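Talks > Workplace and Careers > Speaker Notes

The Hands We Already Have: What Automation Changed for the People at Clalletti

Speaker notes, long version. Evening session, Ziteston.

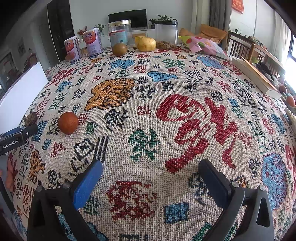
Slide 1. Two grippers at the table, fruit, cans and a jar set out on the cloth.

Leave the slide up while people find their seats. Say hello, thank the hosts, and ask the back row if they can hear me (they never can, so move the microphone up before starting).

Start with the work and leave the machines for later. When most folks hear "automation at work" they picture a big fenced-off arm and a person walking out the door with a box of their things. I'd like them to look at this table for a minute instead. Fruit, two cans with pink-and-white labels, a jar with a gold lid, a thick book, a cloth with a lot going on in it. Our people spend a good part of the day with a gripper in the hand, picking up things like these, so that a robot may someday learn to do the same. It's a job, and at Clalletti it's a fairly new one.

Point to the two black fingers at the bottom. Mention the blue pad on the left one. Somebody always asks about pads, and I'm happy to talk about pads all night, but save it for the end!

SLIDE 2. Where we came from

Clalletti was a packing house for gift baskets and still is, partly. Tell the story of the long bench by the loading door, and how you could tell who had packed a basket just by looking at the way the fruit was turned. When the Ansari line came in, the heavy boxes went to the machines and I don't believe one person missed them. The baskets stayed with us. They're full of soft and round and slippery things, and the line was never much good with those.

So the question became who would teach it. We had 47 people on the floor then, and between them they knew more about picking up a ripe piece of fruit than any manual I've read.

Pause here. Let them think about their own floor.

SLIDE 3. What a shift looks like now

Go slowly, this is the part people write down. A shift is broken into short runs. You set the table, you do the task, you put everything back some other way and go again. In our best month we logged 2143 runs, and I'm proud of that number, though I'll admit I was prouder before I understood how tired people's wrists were by the end of it. We changed the rotation after that. Three runs of a hard task, then something easy, then a real break with the tool put down.

Say the thing about boredom too. Packing had talk in it. You could chat across the bench all morning. With a gripper in your hand you go quiet, and some of our longtime packers found that lonely. We moved the breaks so that everyone takes them together, and the 10 o'clock coffee is back, with cake when we're lucky.

SLIDE 4. Pay, and who gets asked

Don't rush past this one even if the clock says so. The first draft of the new job had it on a lower grade than packing, on the idea that it was "just moving things around." I signed off on that draft and I was wrong to. If a worker's know-how is going into the machine, then the pay ought to say so. It took us two rounds to put it right, and the second went a lot better, mainly for having packers in the room from the first meeting.

Killell, our sister site, did it the other way and asked people before buying anything. I wish we had. They still argue over there, mind you, but they argue earlier.

SLIDE 5. What I still don't know

Whether there'll be as much of this work in a few years. People ask me and I tell them I can't promise. We've kept packing hours open for anyone who wants to go back, and a few have.

Questions. Repeat each one into the microphone. If it goes quiet, ask who in the room has trained their own replacement, or thinks they have, and then let them talk. Pads after that.

Filed under: Automation, Shop Floor, Talks & Handouts

More from this series
Wrists, Shoulders and the Short Shift
What Killell Asked Before It Bought
Writing a Job Grade for Work That Didn't Exist
Living With the Ansari Line: Notes From the Loading Door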